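Maintenance and Recalibration of the Two-Arm Robot in the Zokard Teaching Room

Student project report, second-year course in Mechatronics
Submitted 2019-06-23

1. Introduction

The purpose of this project was to make a clear maintenance routine for the two-arm robot which our department uses in the practical courses. When we started in March, the robot was working, but its hands did not come back to the same position after each start. The students before us had left some notes, but the notes were short and in several places they did not agree with each other. Our supervisor asked us to write one procedure that a new group can follow without help.

Our group had two tasks. The first was to find why the home position was moving. The second was to decide which parts must be checked, and how often.

2. State of the robot at the beginning

The robot has two arms with jointed hands. The joint values are read by the control program, which is called Tritik and was written by an earlier project group. At each start Tritik reads a file with the zero offsets of all joints and adds them to the values from the encoders.

We found that this file was last changed before the left wrist was taken apart for cleaning. After the cleaning the wrist was put together again, but no person had measured the offset a second time. This explained most of the error on the left side. The right side had a smaller error, and there the cause was mechanical — one screw of the wrist cover was not tight, and the cover touched the cable when the wrist turned.

3. Work on the wrists

Before any work on the arms we switched off the power and waited for two minutes. Then we supported each forearm with a foam block, so that it could not fall when the brake was opened by hand.

For the right wrist we removed the cover, moved the cable back in its channel and fixed it with a new clip from the Estex spare parts box. The cover screws were tightened crosswise. We first used too much force on one of them and damaged the head, so this screw was replaced. In the new procedure we wrote that only the small torque driver is allowed for the covers.

The left wrist was not opened. We only checked that it turned freely through its full range and that there was no noise.

4. Measuring the home position

To measure the position of the hands we used the Probert dial gauge on a stand. The arm was sent from the rest position to the home position and the gauge was read after each movement. We did 200 movements for each arm, half before the new offsets and half after.

It was important to do the movements slowly. In our first try we used the normal speed, and the stand was shaking a little, so the values could not be used and we had to repeat one afternoon of work. This was our mistake and not a fault of the robot.

The new offsets were calculated from the mean value of each joint and saved in the Tritik file. The old file was kept with a different name. We also added a line with the reason for the change, which was missing in all earlier versions.

5. Visual check of the hands

A number from the gauge is not enough, in our opinion, because it says something only about one point. Therefore the procedure also has a visual check from the head camera. Both hands must be in view at the same time, raised in front of the body, with the thumbs turned to the inside. The person who does the check looks at whether one hand is clearly higher or turned in another way than its partner. A small difference in the image is accepted, and then the gauge decides.
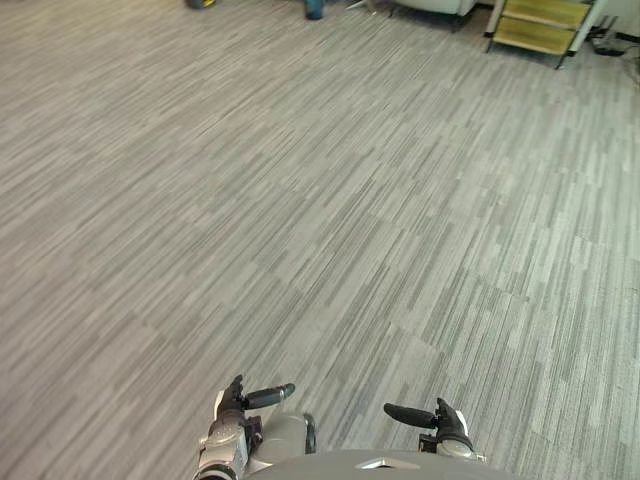 Figure 1. Head camera view with both hands raised over the carpet, thumbs pointing inward.

For this check there should be free floor in front of the robot. It is easier to judge the outline of the dark fingers when there is no other dark object directly behind them.

6. Maintenance plan

The plan has three levels. Before each course session: look at the cables, listen for noise during the start, do the visual check. After every 165 hours of operation: tighten the cover screws and measure the home position with the gauge. After 900 hours: open both wrists, clean them, and always make new offsets before the robot is used again.

7. Open points

We had no time to test the elbow joints in the same way. The offsets there are still the old ones. We also think that Tritik should give a warning if the offset file is older than the last entry in the maintenance log — at the moment the two are not connected, and the user must compare the dates by hand. The changed offset file and the printed checklist are in the folder next to the control computer.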